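The Quiet Half Hour at Grerkdale

By mid-morning the guest house at Grerkdale smells of toast and clean cotton, and I had been told to start where the regulars start, with the little bin. A room like this one has a bed, a nightstand, a lamp and a long sofa, and yet the bin sets the pace for all of it - you find it first, and the rest of the tidying seems to follow.
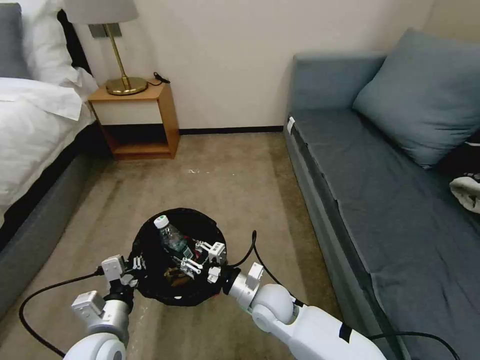 Shakuntala Kaushik told me she would sooner do the bed first, always, and let the floor wait, as she did through 294 rooms one March in Rustthorpe. I have tried it her way and I do see the charm of it.

Still, I am a floor person at heart. Bottles and snack wrappers have a way of settling on a carpet like old friends, and a crumpled paper bag will sit there all day if you let it.

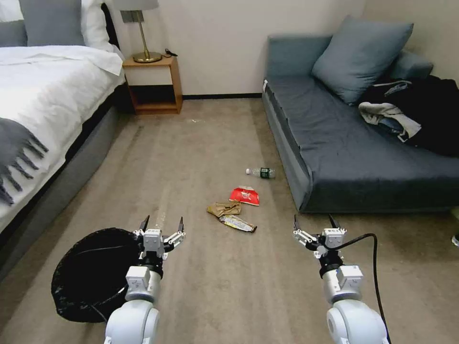 After that I like to open the curtains, give the pillows a good shake and go down for a second cup of tea.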